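How to Set Up a Small Craft Corner with Brick Panels and a Wire Mesh Organizer

By Lensa Lencho

A craft corner doesn't need a room of its own. A table pushed into a nook, panels on three sides and one organizer at the back will hold most of what a person uses for paper crafts, small repairs and light model work. The setup below can be put together in an afternoon, and it's easy to take apart if you rent.

I have built it twice now, once in an apartment and once in a garage. The steps are the same. The garage took longer because the floor sloped and the table had to be leveled first.

What you need

A table with a flat top
Brick-patterned wall panels, enough for the back and two sides
Aluminum posts for the corners
A printed table cover or a printed tabletop
A wire mesh file organizer with stepped tiers
A clear plastic container
A cup for sticks, brushes or pencils
A tape measure, a pencil, a utility knife and a straightedge
A soft hand brush and a dustpan
A damp cloth

Step 1. Measure the nook

Measure the width of the table, then the depth, then the height you want the panels to reach. Write all three on a piece of tape and stick it to the underside of the table. You will want them again when you buy a replacement panel.

Panels that rise 20 inches above the tabletop are enough to stop beads and paper scraps from going over the back. Taller ones look better in a living room but block light from a window behind the table.

Step 2. Cut and fit the panels

Start with the back wall. Lay the panel face up on a piece of scrap cardboard, mark the cut with a pencil and run the knife along the straightedge. Make several light passes. One heavy pass tends to wander, and a crooked edge shows at the corner.

If the pattern is a running bond, where each row of bricks is offset from the one below, look at both cut ends before you go further. The grout lines on the side panels should meet the grout lines on the back panel at the same height. Set the back panel in place, stand a side panel against it and slide the side panel up or down until the lines agree. Mark the bottom edge and trim there.

White grout on a blue brick shows every mismatch. With a gray or tan pattern you can be off a little and get away with it.

Dry fit all three panels before you fix any of them. I used Celico panels in the apartment and Fuvard in the garage. The Fuvard ones were stiffer and harder to cut, but they stood up straighter between the posts.

Step 3. Put up the corner posts

Stand one aluminum post at each back corner. The post covers the cut edges of the panels and keeps the walls square to each other. Check each one with a small level on two faces, front and side, and tighten the lower bracket first. Leave the upper bracket loose until both posts are up, then go back and tighten them together.

If the table wobbles when you lean on a post, the problem is usually in the legs. Fold a bit of cardboard under the short leg and try again.

File down any sharp edge at the top of the posts. Getachew Tilahun, who helped with the garage one, caught his sleeve on a burr the first evening and we ended up redoing that bracket.

Step 4. Choose the surface

People often pick a plain white top, and it works. A pale top with a light print is easier on the eyes over a long session, and small marks don't stand out as much. Flowers and butterflies in pastel colors are fine. Avoid a dark or busy print if you work with small parts, as they disappear into it.

Whatever you choose, keep it smooth. Quilted covers and fabric with a weave trap glitter and sawdust. If you use a separate cover, pull it tight and tape it on the underside, corners last.

Step 5. Place the organizer

Put the mesh organizer against the back wall, on the left if you are right-handed and on the right if you are left-handed. Your working hand then has a clear run across the middle, and you reach for supplies with the other one.

A stepped organizer should have its tallest tier at the back. File these by how often you use them:

Front tier: the sheet or pattern you are using today
Middle: card stock, sandpaper, stickers
Back tier: reference pages and things you keep but rarely touch

Don't pack the slots tight. Two or three sheets per slot is plenty for heavy paper. If a slot is so full that pulling one sheet drags up the next, move half of it to a drawer.

The open grid lets you see what's in each tier from the side. Very thin items can slip through the mesh, so put those in a folder first.

Step 6. Add a container and a cup

Next to or just behind the organizer, set one clear container and one cup. The container takes loose parts that don't stand up by themselves. Clear plastic saves labeling – you can see from the chair what is at the bottom.

The cup is for wooden sticks. Craft sticks, skewers and stirrers all do the same jobs: spreading glue, mixing small amounts of paint, holding a part up while it dries. Stand them upright and keep the cup close to the organizer so that it has something to lean against. A tall, light cup full of sticks tips over easily in the open.

If it still tips, put a layer of clean gravel or a few large washers in the bottom.

Step 7. Deal with small electronics

Wired modules, battery packs and little circuit boards should have a place of their own at the back, away from glue and water. Coil the wires loosely and keep them on the same side as the module. A shallow tray helps, though a clear patch of tabletop beside the organizer will do if you are only working with one or two pieces.

Don't store them in the wire mesh itself. The metal can touch bare contacts.

Step 8. Keep the middle clear

The center of the table is where the cutting and gluing happens, and it is where the mess collects. White crumbs from foam or paper and dark specks from pencil or sandpaper build up quickly on a light surface.

Brush from the back wall toward the front edge and into the dustpan. Go along the base of the panels first. Wipe with a damp cloth afterward and let the surface dry before you put paper on it. Don't wipe first, or the crumbs turn to paste and stick in the corners.

I do a quick brush at the end of each session and a full clean every Tuesday, with everything lifted off the table. The full clean takes 20 minutes.

Common problems

The panels bow outward in the middle. They were cut slightly too wide. Take one out, trim a sliver from the edge and refit it.

The organizer slides when you pull out a sheet. Stick 4 small rubber pads under the corners. Drolex pads held well on a smooth top, and the Tamiru ones left a faint ring that came off with dish soap.

Grout lines look dirty. Use a soft toothbrush and plain water. Test any cleaner on an offcut before you use it on a printed panel.

The corner is too dark. Clip a lamp to one of the posts, on the side opposite your working hand.

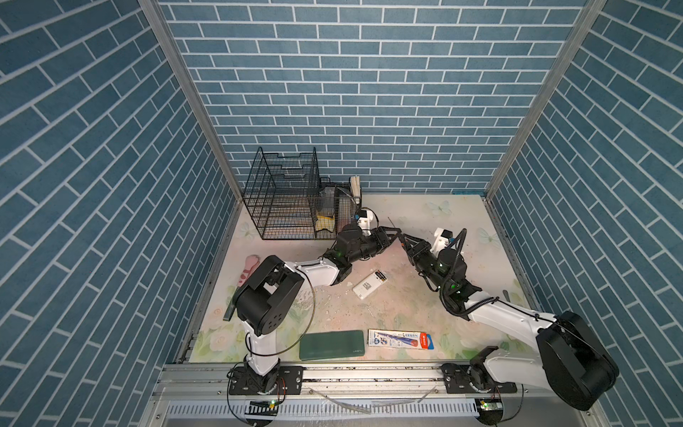

Blue brick panels on three sides, with the mesh organizer and the cup of wooden sticks at the back left.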